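Fenus Linen Service: Frequently Asked Questions

Last revised 4/8/21

What counts as one item?
Each piece that goes through the counter separately is one item. A pillowcase is one item and so is a king-size sheet. Napkins tied in a bundle are still counted singly.

How do I label a bag?
Write your account number on the tag in permanent marker. Account numbers begin with 213 for restaurants and 593 for clinics and salons. Bags without a number are held for seven days and then returned to the last address on the route sheet.

Can colored and white linen go in the same bag?
Yes, if both are already on your account list. New colored stock has to be declared first so that Judite Godinho at the sorting desk can assign it a wash class. Dark reds and navy always run alone.

What should be removed before pickup?
Shake out crumbs, hair and grit, and empty all pockets. Lint is taken out in the dryer, but small debris caught in a fold can survive a full cycle and get pressed into the cloth. We check folds at intake and charge a re-clean fee on any bag that fails twice in one month.

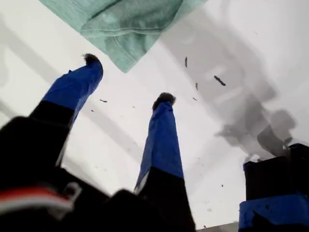 Which wash temperature do you use?
Cotton flatwork is washed at the temperature on the care label. Blends run cooler — the exact program is printed on your invoice beside the wash class. Requests for a different program go to Grigore Mocanu in writing.

Do you remove every stain?
No. Rust, bleach spots and set dye are returned untreated with a yellow slip.

How do I report a shortage?
Call extension 2747 before your next pickup and have the delivery slip at hand. Claims made after that pickup are closed without credit.

When do prices change?
Once a year, in January. The new list is sent with the last invoice of the old year.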